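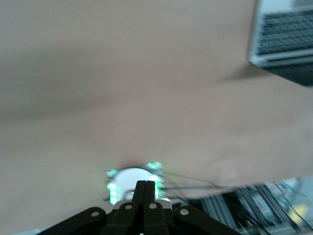
Pledcombe Robotics Workshop – Community Programs

PLEDCOMBE OPENS ITS WORKSHOP DOORS THIS APRIL

Neighbors, families and anyone who has ever wondered what goes on behind our loading dock are warmly invited to the Pledcombe open day this April, when our robot arms will be up and running from 10 a.m. until late afternoon.

Visitors will get to see the work from the gripper's side as well as their own – two slim black fingers, a round white piece with bright green markers on either side of it, and a laptop never far away. The Remmont arm will be shown picking up and setting down small parts, and guests who would like a turn at guiding it are very welcome to ask.

"We had 650 people through last year, and I think I talked to most of them," said Sebastián Iturra, who leads the workshop. "My favorite part is always the questions, especially the ones I have to go away and think about."

Demonstrations last 23 minutes and are suitable for ages four and up. Admission is free, and parking is available behind the Brerkby building, with the entrance on the side closest to the river. Please come to the front desk for a demonstration ticket when you arrive.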